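Basket rim keeps catching my gripper

Sum-yee Chien
My garage arm finally moves! It clips the rim on the way into the basket, though. Raise the approach? 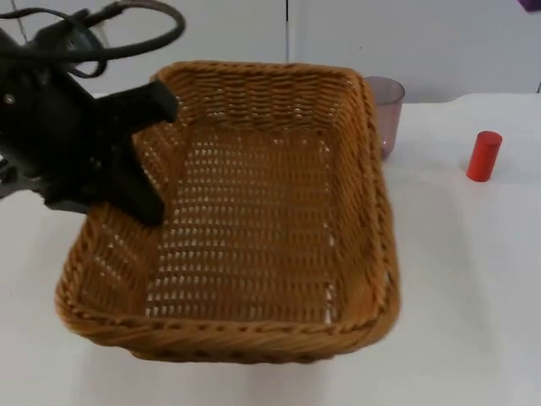
Arm at the basket rim

Hsin-yi Tsao
Love this build! Yes, add a waypoint straight over the middle, then drop.

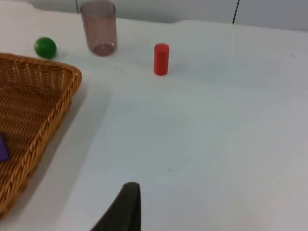 Slow the last stretch too, and redo your zero first.

yau570
Get a bigger basket lol

Sum-yee Chien
Trying the waypoint tonight, thanks!!
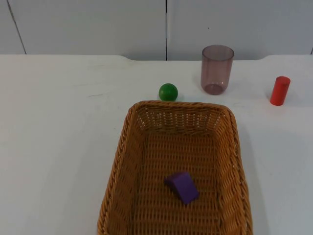
Purple block in the basket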